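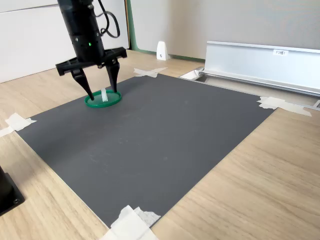
Re: [drarnow-bench] Second arm station, what goes on the order

Sorry for slow reply, in and out of the stockroom all week. Answers under each bit, then my list. Please read before you raise anything with Mita.

On 28 June 2025, the Brisine bench wrote:

> We have been told to put in a figure for a second arm station,
> same as the one at Drarnow. The quote from Mita covers the arm,
> a parallel gripper and the controller. Nothing else on it.
> Could someone who has run one say what we've missed? We would
> rather ask for too much now than go back in February with a
> begging letter.
>
> Also: is the small stuff (mats, dishes, tape) worth its own line
> or does it go under sundries?

Own line for the small stuff. Definitely. Ours went under sundries and got cut the first time someone needed to save a bit. We put in 70 a year for it now and it mostly holds.

For the mat, buy dark grey and matte, and get a spare with the first order. They scuff. We tape ours down at the corners with ordinary white masking tape, straight on the wood, and retape when it lifts. Someone will try to sell you a clamped plate for this. It's a nice plate. Wait untill you know where the mat wants to sit.
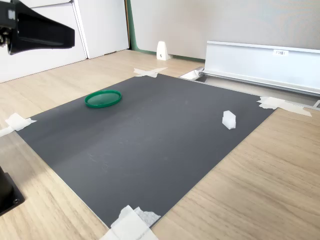

Can the fingers wait until next year's budget?

Put a spare set on the first order, even if the ones in the box look fine. They are cheap next to the arm and the lead time from Mita was seven weeks last time, which is seven weeks of an expensive arm doing nothing.

Extra sets can wait. One spare, same shape as fitted, then see what you're picking up. We bought wide ones early and they live in a drawer.

> Room: we have a corner, a table, and not much else. Facilities
> want to know about screens and partitions before they'll sign.

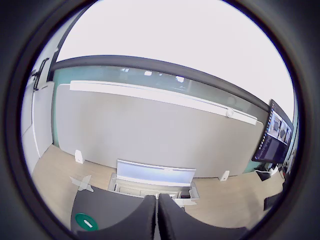 Partitions are the bit I'd fight for. Tăng quoted us 700 for a freestanding panel with feet and I thought that was steep, but you don't have to fix it to anything and facilities stop asking questions. Get it tall and plain, light grey if they have it. Budget for a wall-mounted monitor as well, off to one side and angled into the room like ours, so the camera views can go next to each other and you're not all crowding round a laptop. Bracket is seperate on most quotes. Check. Then leave some surface under it for boxes and white cables, because they will end up there whether you've planned for it or not.

Floor space — measure with the panel feet on, they stick out further than the drawing.

> Cameras: one or two? Mita say one is plenty.

Two if you can. One fixed, one on the wrist. If money's tight get the very wide lens for the close one, it takes in most of the mat and most of the table, and you live with the bent edges.

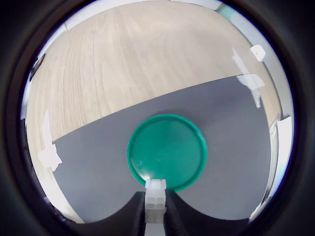
Photo: Drarnow bench, list archive. Free to reuse on the Brisine wiki.

Allow time for calibration with a lens that wide. I'd put a day in the plan, we put in none and paid for it.

Dishes: shallow, plain green, raised rim. Strong colour against the grey is what you want and they cost next to nothing. Same 70 line.

So, my list, in the order I'd defend it:

Arm, gripper, controller (Mita, as quoted)
Spare fingers, one set
Panel (Tăng, 700)
Monitor plus bracket
Second camera
Mats, dishes, tape (70 a year)
Service cover

Service cover was 873 for us, first year. Ask whether that includes carriage both ways, ours didn't and teh invoice was a surprise.

If they make you cut, cut the second camera first, then the monitor. Keep the fingers. I can send our order sheet with the part codes if it helps, it's a mess but the codes are right. Will need it back with your prices filled in please, finance here are asking the same thing.

--
drarnow-bench mailing list
To leave, send a blank message with "unsubscribe" as the subject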